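Burkberg robot laboratory opens its doors to visitors

The robot laboratory in Burkberg opened its doors to the public in June for the second year. Visitors could see how two robot arms work with simple objects from the house, and they could speak with the people who program them.

The demonstrations started at 10 in the morning and were repeated until the late afternoon. Each group was received in the entrance hall by Maëlys Caron, who leads the laboratory. She gave a short introduction and then brought the visitors to the work place, where a line on the floor showed how near they may stand.

"Many people know robots from car factories, where every part arrives always in the same position," said Caron. "In a kitchen or an office it is different. A cup stands one time on the left and one time on the right, and the robot must find it."

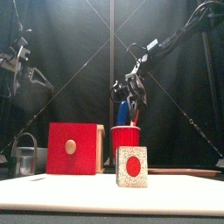 BURKBERG, June - The objects on and beside the white board are of the kind that one can find in many homes: a red cup with a blue handle and a thin red stick coming out of it, a small box with a round knob, a metal bucket. One of the arms carries a small camera at its gripper. According to Caron, the pictures from this camera help the program to decide where the fingers should close.

The laboratory has been working on this subject for three years, together with the company Stivier, which pays for a part of the equipment. Until now the team has recorded 2762 attempts at picking up and putting down objects. Also the attempts that failed are kept, and the programmers look at them again when they prepare a new version of the software.

Dougal MacBrayne, an engineer of the team, explained to the groups what is difficult for a gripper with two fingers. Thin objects can turn when they are touched, he said, and round handles slip away easily if the fingers come from a wrong angle. For a person this is no problem, as the hand corrects itself without thinking. The robot has to learn every such correction.

The visitors had many questions. Several parents asked when such a machine could clean up a child's room. MacBrayne answered that he does not want to promise a year. Other visitors were more interested in the costs, or wanted to know if the arms can hurt somebody. The arms move with reduced speed during demonstrations, MacBrayne said, and an emergency button is always in reach of the operator.

A school class from Stultow came in the morning with their teacher. The pupils had prepared their questions in the classroom before and stayed after the demonstration for a workshop, in which they wrote a short program for a simulated arm on the computer.

The laboratory plans to show its work also in Paterson in the autumn, in the rooms of the public library. Entrance will be free, but groups are asked to register with the library before their visit. The time of the demonstrations will be announced after the summer break.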